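June, 4:40 pm – netball ball bench, Drekside

Great afternoon! The new grip pattern finally went on the drop rig and it's a beauty. Ball 433 took 3,000 bounces and still came up round, so Liesbeth pumped it back to match pressure and we threw it across the yard until our arms gave out (Crescencio still shoots like a goal defence).

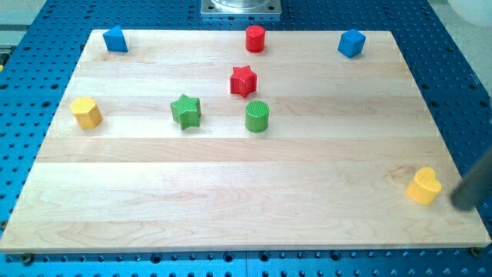

Colored blocks on the maple board, blue table.

Kulap wants the pimples a touch lower for the under-12s – smaller hands, lots of chest passes – and I think she's right. Mold change tomorrow morning.

Still to do: ball 906, same count. Ask Rattana if the Dudbridge club can try both at training. Stitch the torn post pad!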